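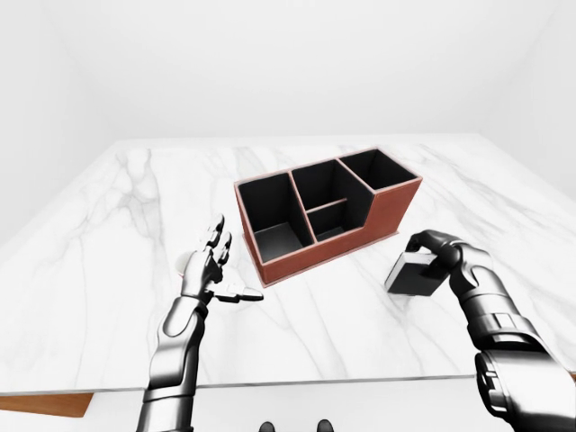 Bezawit Mersha wrote in to say the Burnier roof bars went on her estate in one go and she's had no whistle from them up to motorway speed, even with the ladder on. Good to hear.

Burnier roof bars, set of two. Back in stock 7 March 2018.

Fits most estates with raised rails. Flush rails need the Avness foot kit, sold seperately. Not for bare roofs, sorry.

Steel core, black coating. Locks on both ends, two keys in the bag. Part no. 2148. Please quote it if you ring.

Check your handbook for the roof load before you buy, the car's limit counts and not ours. Re-tighten after the first 200 miles, then every 1000 or so you leave them on.

Jukden roof box fits straight on, no adaptor. Older Dimaculangan bike carriers dont, the clamp is too narrow. New clamp due April.

Fitting at the shop by appointment, ask for Nahom. Bring the car with the roof clean please.

Returns: unused, in the box, with both keys.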